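Section 3 - Patient Check-In Tablet, Front Desk Set-Up

For Lorberg check-in tablets used with Grumano scheduling. Do this before the first patient comes in. Takes 12 minutes if the wifi is behaving.

Before you start
Tablet charged. Front desk PIN. Clinic code (on the yellow card, not the one in the welcome email, that one is for billing).

3.1 First power on

1. Hold the side button 3 seconds. Logo comes up. Let go.
2. Pick language. Patients can change it later on their own screen, this is just for staff menus.
3. Choose the staff wifi. Not guest - guest drops every time the tablet sleeps.
4. Enter clinic code. Capital letters only.
5. Wait for "Linked". If you get "Pending" go to 3.4.

NOTE: Llanos office uses a different clinic code from the main office. Same PIN.

3.2 Intake forms

1. Settings, then Forms.
2. Turn on New Patient, Insurance, Medication List. Leave Consent off until your office manager has uploaded the current version.
3. Set the timeout. Default is 200 seconds. Fine for most waiting rooms, go longer if alot of your patients fill these out slowly.
4. Save. Screen blinks once.

CAUTION: Do not hit Reset Forms during office hours. It clears anything half filled out and the patient has to start over. 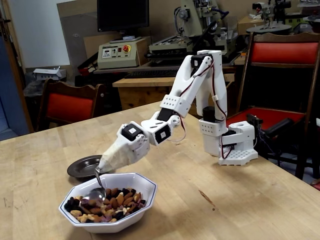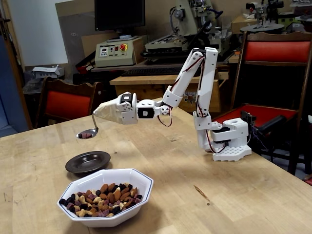 Can a patient check in without an insurance card?
They can tap "No card today" and keep going. The front desk gets a flag on the schedule and collects the card info at the window.

3.3 Test check-in

1. On the Grumano schedule add a test patient. Last name TEST, any birth date.
2. Check in on the tablet like a patient would. Go all the way thru to the thank-you screen.
3. Look at the schedule. Name should turn green.
4. Delete the test patient. Please. They end up in the reminder calls otherwise.

NOTE: Green but no forms attached = forms not saved. Back to 3.2 step 4.

3.4 Stuck on Pending

- Check the clock. Wrong time, won't link.
- Sign out, sign back in, re-enter clinic code.
- Still stuck: call the Losatero help line, extension 700, and have the tablet serial ready (back of the case, small print).

CAUTION: Wipe the screen between patients with the screen wipes only. No spray. Power off first if you are cleaning around the charging port.

3.5 End of day

1. Staff menu, Close Day.
2. Wait for upload to finish before you dock it.
3. Dock, light goes orange. Lock the drawer.

Card reader set-up is in Section 4.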